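Four days, one ute and a lot of servo coffee

2023-12-22

Well, the big drive is done and I'm back on my own couch, so I thought I'd better write it up before I forget the good bits.

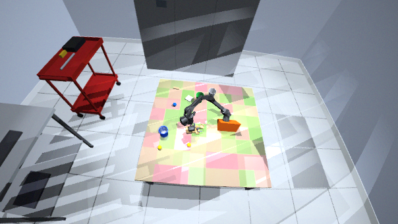

The numbers first

I did 1,984 kilometres over four days, and 1,562 of those were with the trailer on. The ute is the Cetumach I picked up in February, and I'd never towed anything heavier than a load of mulch with it. It used more diesel than I'd hoped (no surprise, I packed like I was moving house!) but it sat nicely on the highway and never felt short of puff on the hills.

What I liked

The seats! My old car had me hobbling by lunchtime, and in this one I'd get out feeling pretty normal. The headlights are terrific too – I had one long stretch after dark near Domstead with roos all along the verge, and I was very glad of them.

What I didn't

The lane assist hates a trailer. It tugged at the wheel every time I drifted near the line, so I turned it off, and then it came back on every time I started the engine. The cup holders are also too shallow for anything bigger than a small flat white. Ask my left shoe.

Tyres

Taha Ragab talked me into a set of Zeduteos before I left, and they cost me $200 more than the ones I was going to buy. They were much quieter on coarse bitumen than the originals. I'll check the wear when I get it serviced in the new year.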